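Can a Robot Clear the Table Yet?

Friday chores, part 5 of our Machines at Home series
Fri 19 August

Think about the last time somebody told you to clear the table. You probably groaned. Then you got up, grabbed a plate in one hand and a cup in the other, pushed a fork along with your elbow, and were back on the couch before your drink got warm.

You were showing off, and you didn't even know it. Clearing a table is one of the hardest jobs you can give a robot.

Robots have been good at some kinds of work for a long time. At the Grernton factory, a robot arm puts lids on paint cans. It put on 3,155 of them in a single shift one day in July, and it never once asked for a snack. But every can at Grernton is the same size, and every can arrives in the same place. Move the cans over by the width of your hand and that arm would happily put lids on nothing at all until supper.

A kitchen table is different. Yesterday it had spaghetti on it. Today it has a science project and half a sandwich. Or it has crayfish shells, a big white bowl and blueberries in a clear plastic box.

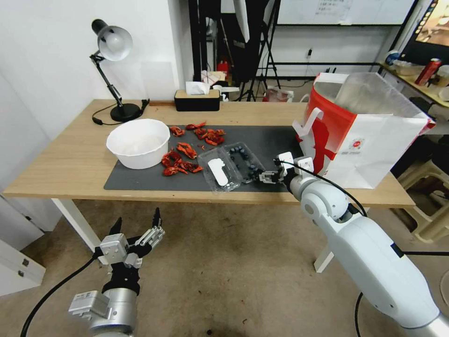
Why is a messy table harder for a robot than a factory line?
Every mess is new. A factory robot can repeat the same moves all day, but a robot at a table has to look, work out what each thing is, and choose a new move every time.

Start with the looking. A robot sees through cameras, and cameras have trouble with anything see-through. Light goes right through a clear plastic box and bounces off it in odd places, so the robot may not be sure where the side of the box is. You've had some practice at this. You have probably also walked into a glass door.

Then comes the grabbing. Many robot hands have two fingers, like a pair of kitchen tongs. Try picking up a blueberry with tongs. Squeeze too softly and it rolls under the fridge, where it will live forever. Squeeze too hard and you have jam.

Crayfish shells are a different sort of trouble. They're curly, they're pointy, and no two are the same shape. Sometimes they hook onto each other, so you reach for one and get 3. A robot that learned on nice square blocks won't have met anything so rude.

And then there's the thinking. Which things are trash? Shells, sure. But are the blueberries trash, or is somebody saving them? Does the bowl get washed or filled? You know because you were there for lunch. The robot missed lunch. It has to be told, or it has to guess, and a robot that guesses wrong throws out your blueberries.

With two arms there is one more puzzle, and that's keeping them out of each other's way when both of them want to be over the same small box.
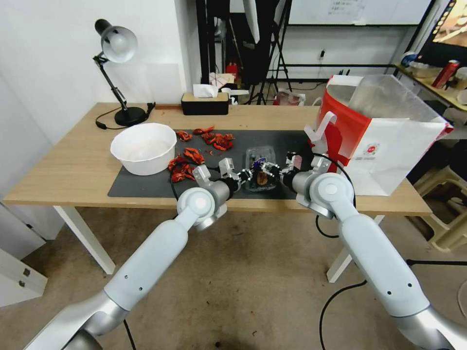 How do robots learn to do chores?
Most learn from lots of examples. A person may steer the robot's arms through the job again and again, and a computer looks for patterns in those moves so the robot can try the job by itself.

Learning this way takes a while. At Skandstead, a lab where robots practice housework, one robot needed 43 tries before it could put a sponge in a sink. It then spent the afternoon putting other things in the sink, including a shoe.

So can machines do your chores yet? Some of them, some of the time. Robot vacuums do fine on a flat floor, as long as you pick up your socks first (this is a chore you do for the robot). The Sivgate company has a machine that folds towels. It takes around five minutes a towel, and it doesn't do shirts.

Clearing a whole table, any table, after any meal? Robots are getting better at it, but they're slow and they still make mistakes you'd have stopped making in kindergarten.

Try it yourself: put on a pair of thick mittens, close one eye, and move a handful of dry cereal from the table to a bowl using kitchen tongs. Ask a friend to time you. Then sweep up the cereal -- all of it, please, under the chair too.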